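The Slope Above Ornbridge

Liesl Eder read the snow before she read the letter. For thirty winters it was her habit. She opened the window of the hut, put her bare hand outside and waited until the fingers told her something.

Today they told her the wind had turned to the south in the night.

"You will close the slope?" asked Vinzenz. He stood at the stove with his boots already laced.

"I did not say this."

"But you have the face."

On the wall hung the map of the mountain, with the hut marked at 1,812 meters and the old cornice at 1,830. So small a difference, and her brother had needed only this much snow to disappear under. That was in April, when everybody in Ornbridge believed the winter was finished. Seven people had gone up that morning. Liesl still knew in which order they walked.

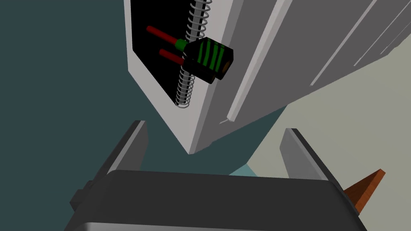

The spring in its black recess.

She took the shovel and they climbed slowly, with a long distance between them. Near the cornice she dug down to her waist and cleaned the wall of the pit with her glove. One layer was gray and full of grains like sugar. She pressed it with her thumb and it ran out on her knees.

"How bad?" Vinzenz called.

She did not answer at once. In the village the hotel was full, and Mr. Rutherford had written to her, very politely, that a closed slope costs him some 1,000 dollars every day. The letter was in her pocket. It had a nice signature.

"Liesl?"

"Go back in your own steps," she said. "Do not stop under the rocks."

At the hut she took the red flag from its hook, and Vinzenz held the door for her while she carried it out.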